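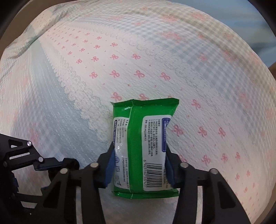

Green packet held back side up over the bed cover, second gripper at lower left.

Notebook entry, November, Szénási room
Project Umell – collection of household handling examples

Session opened at 9:15 a.m. with the hand-held grippers. The task was unchanged: pick up one packet from the bed, turn it so that the back panel faces the camera, hold it still, and set it down again. Each example is to be recorded as a single take.

The total stood at 2,615 accepted examples before this session. The target for the bed set remains 3,345. Examples with visible hesitation are to be kept. Examples in which the operator's free hand enters the view are to be marked and excluded from training.

Notes on the grip. Soft packets should be taken by the long sides, below the top seal. In the hold shown, the sides are pinched inward between the pads and the barcode is in view beside the right finger. Some of the small text next to it is covered. The labeling guide asks only that the barcode be in view, so holds of this kind are accepted. Gripping across the crimped seal is to be avoided – on earlier packets it led to slow rotation during the hold.

Notes on the background. The cover has bows, lace borders and a gingham band, and the first Sellosix model confused printed shapes with small objects. Patterned cloth will therefore stay in the set. The cover should be shifted and rumpled again after every 90 examples, and the change entered in the log with the time.

Changes made:
Minimum hold raised to 3 seconds. The shorter holds gave too few sharp views of the back panel.
Tag "second gripper in view" added to the Tradasik form. It applies even when that gripper touches nothing.
Glare on glossy packaging is no longer a ground for rejection.

Open points: whether a dropped packet that is picked up again within the same take counts as one example or two. Pending a decision, such takes go in the separate folder and are left out of the total.

Finger pads to be wiped before the afternoon session. Next object group: folded socks, same cover.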